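Reading the Plaltov annual report so you don't have to. Short thread, mostly grumbling. 07/04/2019

1/ The headline is "record profit", up to 2,000 (all figures in thousands). Fine. Now look for the cash. Operating cash flow is 85. Where did the rest go?

2/ Mostly into receivables. They booked 1,000 of sales in March, right before year end, and by the balance sheet date none of it had been paid.

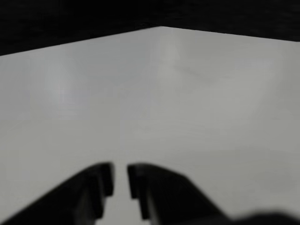 3/ Who bought it all? Note 14 says "a distribution partner". Note 22 names Londero as a related party. I'd like someone to tell me whether those are the same people.

4/ Vitória Cardoso asked the finance chief that on the results call. He said the terms were "in line with sector practice". Which sector? Agbeko gets paid in a month or so.

5/ Then there's the provision for bad debts. 200 last year, 200 this year. Receivables shot up and the provision didn't move a penny. Hmm.

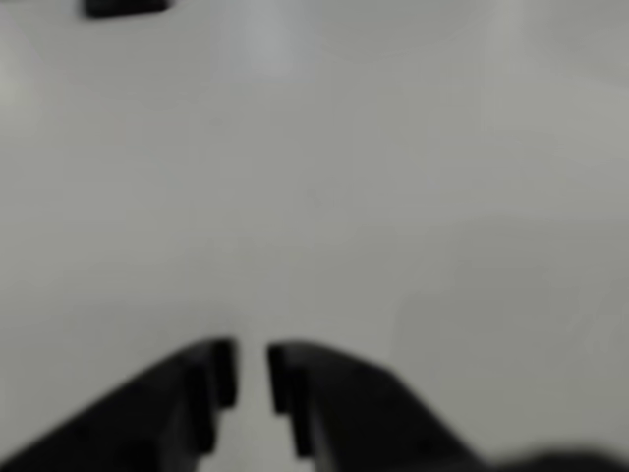
Two black gripper fingers over a pale surface.

6/ Nilton Betancur replied to say profit and cash always differ under accruals. Yes, I know. Timing gaps close, though, and this one has been getting wider since they bought Nunmont.

7/ Could be innocent. A big customer paying late does happen. I'd still want to see the half-year cash figure before believing the word "record".

8/ If anyone has the old Nunmont accounts, send them over please. My copy is missing the notes.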